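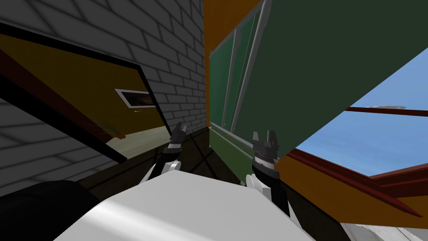

Search this site Go

A morning at the Udance open day, Bikville

I got to Bikville just before nine, half expecting a sales talk and a biscuit. What I got was two hours on the floor with the people who pack and send out school supplies for Udance, and I came home full of it!

The warehouse sends out 2,940 parcels on a busy day in August, when every school in the county wants its exercise books at once. Until last spring all the lifting from the high racks was done by hand. Now two-armed robots do most of the reaching and placing, and the packers check, fold and seal. There are 20 packers on the morning shift, the same as before, which was the first thing our group asked.

I spent a good while with a woman on the glue stick line (yes, there is one). She used to go home with sore shoulders and now she doesn't, but she misses the walking, and she said the first month was maddening. The arms stopped for every crumpled box. She and the others kept a notebook of each stoppage, and the software people at Maldonado worked through it page by page. I loved hearing that – the notebook is still on its string by the tea urn.

New jobs are tried out in simulation first. The arms practise in a computer-made set of rooms, and packers are asked in to say what looks wrong. One man told me he had never been asked his opinion on a machine in 19 years of packing, and now he gets an hour every other week to give it.

It isn't all rosy. The breaks are now fixed to the robots' battery changes, and several people grumbled about that. Night shift pay is still being talked over. The older conveyor, bought from Bullow, makes a racket you feel in your teeth.

The tour ended in the canteen at 11, with very decent cheese scones. They're opening again in March. Wear flat shoes, and ask to see the returns bench – we nearly missed it.

Recent visits
Bullow conveyor works: a wet afternoon
The paper mill museum, revisited
Two bakeries before breakfast

Contact | Copyright, all rights reserved | Back to top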